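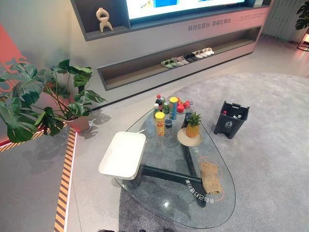 4.2 Hand comparison on the glass table

We compared two hand controllers on the same pair of five-fingered hands: the Pokbridge position controller, which closes each finger to a preset angle, and the Stockdale current-limited controller, which stops a finger once motor current passes a threshold. Both makers say their product handles soft items without tuning. We had doubts about this and ran both with factory settings.

Trials took place in a mock living room with a clear glass coffee table on a shag rug. Bottles, cans and snack tubes shared the surface with a tray and a soft tan item. Clear glass is a hard case for depth cameras, and earlier reports from Fudalmont used a matte wooden desk, so their numbers should not be set beside ours.

Each controller made 149 grasp attempts. An attempt ended when the item was held for 6 s or when 300 s had passed. Soft items were graded by Hulme and Kurek, who did not know which controller was running.
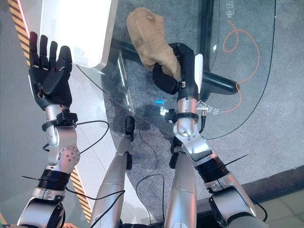
Figure 4. Right hand closed on the soft item over the glass; left hand open.

Figure 4 is easy to read too generously. A closed hand says little about grip force, and fuzzy material hides the contact points from the head camera. The two graders disagreed most often on exactly this kind of grasp. We could not separate the controllers on soft items, and the small gap in favor of Stockdale on cans went away when we left out attempts with a bad depth reading. Whether either controller earns its price over a plain timed close remains, in our view, an open question.

Related articles
Hung and Mahasneh: Depth errors over clear surfaces
Hyvönen: Wrist cable wear in two-arm robots
Pullard hand tests: a second look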